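Lorraine Nuttall answers the phone with her mouth full. "Toast," she says. "Go on, I can chew and talk about pensions." I like her right away.

I'd called because a reader wrote in asking what on earth you do with three old workplace retirement accounts, and Lorraine has spent 18 years helping people with exactly that kind of mess. She runs a two-person advice office called Lambert (the name came with the lease, she never changed it) and most of her clients are folks who've changed jobs a lot and never moved their money.

"People come in with a shoebox," she says. "They've got statements from a company that was bought by another company, and they've moved twice, and the statements stopped coming. They think the money's gone. It's usually still sitting there in whatever fund they picked at 25."

So does she tell everyone to roll it all into one account? I figured that was a yes. She made a sort of humming noise.

"Mostly, but I look at the fees first. I had a man with 96 thousand dollars in an old plan at a place called Nuseck, and the fund he was in was dirt cheap. Cheaper than anything I could offer him. I told him to leave it alone and go have lunch." 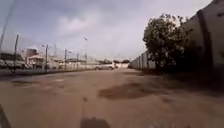
Open ground between the fence and the concrete wall.

The small accounts bother her more. She says a balance of over 1,000 dollars feels like too little to fuss with, so it gets ignored, and then a flat yearly charge nibbles away at it. "If it's 10 dollars a quarter, that's 40 a year, every year, and you never see a bill. You'd cancel a streaming service for less!"

I asked her about mistakes (I've made a few, and I was hoping for company). The big one, she says, is having the old plan write the check to you personally.

"Ask for a direct rollover. Use those words. The money goes from one plan to the other and you keep your hands off it. If the check's made out to you, they'll generally hold back some of it for tax, and you've got a deadline to put the whole amount back in. People miss it. I've had grown adults cry in my office over that one."

Her business partner, Beat Stöckli, handles the paperwork side, and he wandered into the call at one point to tell me to write down the name of every person I speak to at a provider. "And the time," he said – then he was gone again, something about a form for Grimis that had come back unsigned.

I've got an old account myself, from a job at Cevov that I left in a huff. Lorraine asked me what it was invested in. I didn't know. She asked who the beneficiary was. I had to think about it, and then I remembered, and it was an ex.

"Fix that one today," she said. "The rest can wait till January."

I've got the form open in another tab now. It wants an employee number.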